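**Robotics club, July thread. Two arms, one cup, some marker pens.** 1/

The task this term is dull to explain: put the pens in the cup. The left arm works on its side of the table, the right arm on the other, and the cup stands between them. 2/

We've used the same white cup and the same white table all month. Pens at the moment are black ones, one with a red end.

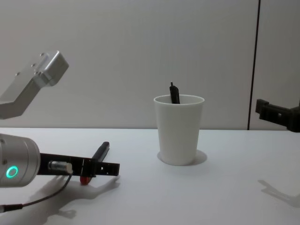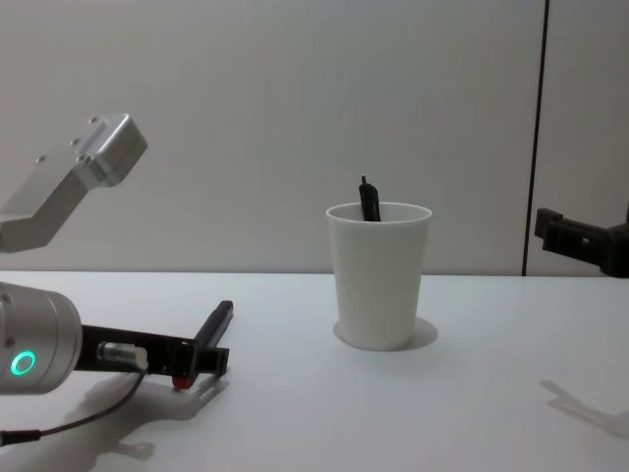 3/

Two arms because next term's job needs both, and the students wanted to learn to share a workspace before anything harder. Most of the early sessions went on working out where each arm was allowed to go. 4/

The code is split in two. One group has the picking up, the other has the letting go. The letting go group thought they had the easy half. They asked for an extra session in the second week. 5/

Picking up first. A pen is thin and it rolls. If one finger touches before the other, the pen moves and the arm closes on nothing. The students slowed the last bit of the approach right down and that helped more than any of the clever ideas. 6/

They also argued for a whole evening over where to grip. Near the end gives you more pen to lower into the cup. Near the middle is steadier. We settled on a bit above the middle, and it's written on the whiteboard so it doesn't get argued again. 7/

Letting go. The pen has to be tipped up, carried over the rim and lowered. Our first version opened the gripper too high and the pen bounced off the rim more often than it went in. 8/

The second version went too low and pushed the cup over. Cups are light. We talked about sticking it down and voted against, as the Ní Mhurchú Cup rules say the container has to be loose. 9/

A second pen is harder than the first. The one already in there leans wherever it likes, and the new one can catch on it. So the students have added a check of which way it's leaning before the arm goes in. Works on some days. 10/

Numbers, for those who asked. We log every attempt, good or bad. 1,323 attempts in the log so far. Best session was 71 pens in out of 99 tries. Worst session was 3, and that was a wrong sign in one line. 11/

The logging is done in Fundia, the little program last year's group wrote. It's ugly but everybody can read it. If you want to do the same at your school, a spreadsheet would be fine. 12/

Lighting matters more than I expected. With the blinds open in the afternoon the shadows move and the pen finder gets the edge wrong. We now start at half past four with blinds down, and leave them down. 13/

Thanks to Bendent for the box of spare gripper pads and to Storkon for letting us have the bench time. The pads wear quicker than you'd think - we're on the second set. 14/

Left to do before the break: get the right arm doing the same job, then both arms taking turns without waiting ages for each other. At present the right one is very polite and very slow. 15/

Code goes up once the students have tidied the comments. Some of them aren't fit for parents. 16/16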